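Foro Vorkent > Robótica casera > Simulación y gemelos digitales

Tema: Bimanual en simulador, el horizonte sale inclinado

virkex_ban
Jueves, 17 mensajes
Sigo con el bimanual del taller de Clustville. Antes de atornillar nada al banco estoy probando el modelo en simulación: torso blanco, dos brazos, pinza paralela en cada uno. La habitación lleva una mesa larga, pared de ladrillo y suelo de tablas. El render de la cámara montada en el robot sale con el horizonte en diagonal.

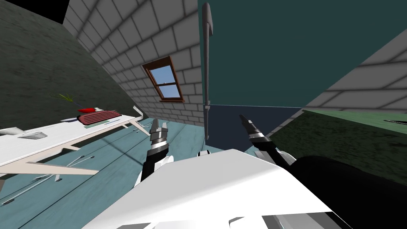 La cinemática directa la he comprobado a mano en 10 poses y coincide. Los límites articulares vienen del URDF sin tocar. Sospecho de la transformada entre torso y cámara, pero no encuentro el error.

tornillo_m3
¿Orden de los ángulos? El URDF usa roll, pitch, yaw sobre ejes fijos. Si el importador los lee como ejes móviles, en cuanto haya dos ángulos distintos de cero te sale algo así.

par_motor
No lo veo tan claro. Puede ser inclinación del propio torso. Si la base no está fijada al mundo, el modelo se asienta torcido y la cámara va detrás. Saca la pose de la base respecto al mundo antes de tocar los ángulos.

virkex_ban
La base está fijada. Pose respecto al mundo: rotación identidad. Añado otra vista de la misma habitación, también inclinada.

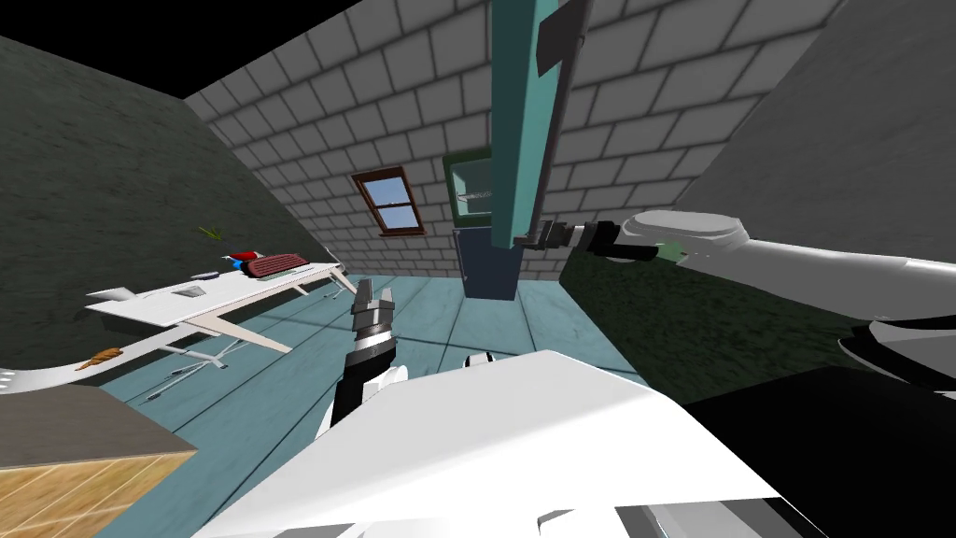 He cambiado el orden de Euler en el importador y el resultado empeora. Vuelvo a la configuración anterior.

tornillo_m3
Entonces pasa el montaje a cuaternión y quítate la duda. Ojo con el orden: unos programas ponen w primero y otros al final.

par_motor
Insisto en que rotación identidad en la base no descarta nada si hay una junta entre base y torso. ¿Cuántas tienes ahí?

virkex_ban
2. Giro e inclinación. La consigna de ambas es cero, el valor leído no lo he registrado.

par_motor
Pues registra el leído. Con ganancia baja y los brazos levantados la junta cede por gravedad.

tornillo_m3
Ceder, cede unos grados. Para tumbar así el horizonte hace falta bastante más. Yo sigo con la transformada.

virkex_ban
Esta noche saco el registro de las dos juntas y el cuaternión de la cámara en el mismo instante. Los pego aquí en texto.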